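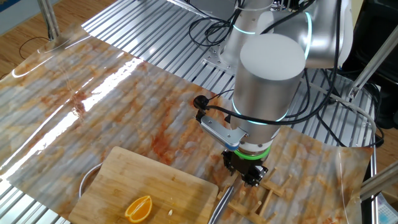
¿Por qué conviene cortar la naranja en gajos con cáscara y no en rodajas?
Porque el gajo se sostiene solo, pierde menos jugo al cortarlo y se come sin cubiertos. La rodaja sirve para decorar o para ensalada, y en esta sesión no la usamos.

Unidad 4. Cítricos de mesa: corte, tabla y servicio
Apuntes del taller de cocina básica de Tretadau
Profesor: Hatem Abdel Hamid

4.1 La tabla

Para fruta usamos tabla de bambú, siempre la misma, y no la de la cebolla. El bambú es duro y aguanta bien el cuchillo de sierra fina, pero no le gusta el remojo. Se lava con agua templada y poco jabón, se seca con un paño y se deja de canto. Una gota de aceite mineral cada cierto tiempo evita que se abra.

Si la tabla resbala, se pone debajo un paño húmedo bien estirado. Esto vale sobre todo para las mesas con mantel o lámina brillante, donde cualquier tabla patina.

4.2 El corte

Lavar la naranja entera antes de tocarla con el cuchillo, aunque no se vaya a comer la piel.

Cortar por la mitad, de polo a polo. Apoyar cada mitad con la carne hacia abajo y volver a partir a lo largo. De una naranja mediana salen ocho gajos; de una pequeña, seis.

Las semillas se retiran con la punta del cuchillo, sin apretar. Las que saltan se recogen al final junto con las migas de pulpa. El hilo blanco del centro se puede quitar con un corte recto; en variedades de piel fina no hace falta.

4.3 El bol

Un bol redondo de acero inoxidable va siempre al lado de la tabla. En él se echan los gajos a medida que salen, o los desperdicios si la fruta se sirve directamente en plato. Hay que decidirlo antes de empezar y no cambiar a mitad. El acero no coge olor y soporta el ácido; el aluminio sin tratar se mancha.

4.4 Cantidades

Para un grupo de 24 alumnos se calculan alrededor de 40 gajos. Una naranja de mesa pelada da unos dos tercios de su peso en pulpa, según la variedad y el grosor de la piel. En septiembre suele haber menos naranja de temporada y la que llega puede venir más seca; en ese caso, gajos más gruesos.

4.5 Conservación

El gajo cortado se sirve en el momento. Si hay que esperar, se tapa y va a la nevera. Para la merienda de las cinco, Peiyu Tang prefiere cortar a las cuatro y media y dejar el bol en frío hasta servir.

Para la próxima sesión

Traer un cuchillo de sierra corta, un paño limpio y una naranja por persona. Veremos el pelado a vivo y el zumo colado. Quien falte puede pedir los apuntes de la unidad 3, que explican cómo afilar y guardar los cuchillos.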